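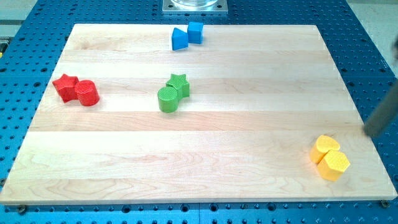
그림 4-1. 색깔별로 두 개씩 짝지어 놓은 블록과 나무판

4.2 손으로 잡고 가르치기: 블록 짝짓기

이 절은 제가 제일 좋아하는 부분이에요. 팔을 직접 잡고 움직여서 "이렇게 해 줘" 하고 보여 주는 작업이거든요! 원격 조종기로 하실 분은 4.3절로 넘어가셔도 되는데, 1번과 2번은 똑같이 해 두셔야 합니다.

1. 나무판을 타공 테이블 위에 올리고 볼트로 고정하세요. 손으로 밀어 봐서 조금이라도 움직이면 다시 조여 주세요. 저는 이걸 건너뛰었다가 오전에 녹화한 걸 통째로 버린 적이 있어요.

2. Flerkex 프로그램을 열고 새 작업을 만듭니다. 이름은 아무거나 괜찮지만 띄어쓰기는 빼 주세요(불러올 때 오류가 납니다).

3. 블록을 판 위에 흩어 놓으세요. 같은 색끼리 모인 그림 4-1의 배치가 목표 상태니까, 시작할 때는 색을 섞어 두면 됩니다. 별이나 하트처럼 모서리가 까다로운 블록은 판 가장자리에서 조금 안쪽에 두는 게 잡기 편해요.

4. 손목 쪽 버튼을 누른 채로 팔을 잡으면 관절이 풀립니다. 생각보다 가볍게 움직이니까 처음엔 살살요.

주의: 버튼을 놓으면 팔이 그 자리에서 바로 굳습니다. 손가락을 팔과 판 사이에 넣지 마세요. 비상 정지 버튼은 다른 한 손이 닿는 곳에 두세요.

5. 녹화를 켜고 블록 하나를 집어서 같은 색 블록 옆으로 옮깁니다. 속도는 일정하게 해 주세요. 중간에 멈칫하면 그 멈칫까지 그대로 배웁니다. (우리 팀 Yeshi Tufa 님의 로봇은 한동안 블록 앞에서 꼭 한 번씩 망설였어요.)

6. 블록을 내려놓은 다음 팔을 판 오른쪽으로 빼고 녹화를 끄세요. 여기까지가 시연 한 번입니다.

7. 배치를 바꿔 가며 3번부터 6번까지 반복하세요. 이 작업은 시연이 대략 400번쯤 모이면 쓸 만해지더라고요. 하루에 다 하려고 하지 마시고요, 팔 아파요.

참고: 실수한 시연은 바로 지우는 게 좋습니다. 녹화 목록에서 해당 줄을 길게 누르면 '삭제'가 나와요. 블록을 떨어뜨렸다가 다시 집은 경우는 지우지 말고 '복구' 표시를 달아 두세요. 나중에 따로 골라 쓸 수 있습니다.

8. 다 모았으면 '내보내기'를 누르고 저장 위치를 고릅니다. 학습 돌리는 방법은 5장에 적어 두었어요.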